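Repaso antes de grabar, puesto Flurner, 13/06/2021. Lo relleno yo, así que perdonad el tono, que ya sabéis que en las listas me enrollo.

**Mesa y objetos**

- [x] Limas localizadas antes de encender nada. Los mangos negros y amarillos se ven de maravilla, las puntas no tanto, ¡ojo con las manos!
- [ ] Superficie limpia. Suspenso: motitas y rayajos por todas partes. Pasad un trapo, por favor.
- [x] Pizarrita con su caballete al fondo. Si alguien la mueve, que lo apunte.

**Brazos y pinzas**

- [x] Parada de emergencia probada 2 veces, una por brazo.
- [x] Tornillos de las muñecas repasados (el de abril que se aflojó sigue bien).
- [ ] Dedos sin desgaste. Tienen marcas; para mí aguantan, pero en Inance que lo miren con calma.
- [x] Límite de fuerza al cerrar, el de siempre. Con mangos de goma no hace falta apretar más.

**Datos**

- [x] Espacio en el disco Carnegie para la tanda de 200 demostraciones.
- [x] Numeración: seguimos desde el episodio 1587. No reutilicéis números de tomas borradas, que luego Flarkavmont nos devuelve el lote entero.
- [x] Cámaras de muñeca grabando, las dos.
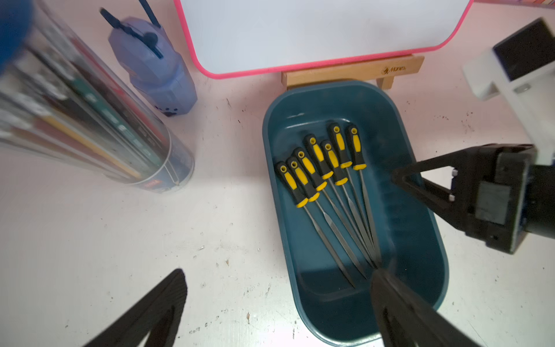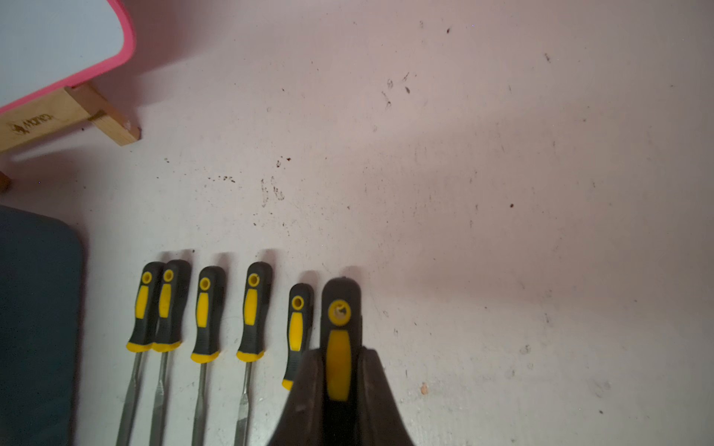

- [ ] Etiquetas de las tomas fallidas. Esto lo llevamos fatal: si una lima se cae o se engancha con otra, se guarda igual y se marca como fallo, que al modelo también le sirve.
- [x] Posición inicial variada entre tomas. Yo voy cambiando el orden y el ángulo a ojo.

Quedan pendientes el trapo, los dedos y las etiquetas. Lo primero lo hago yo ahora mismo.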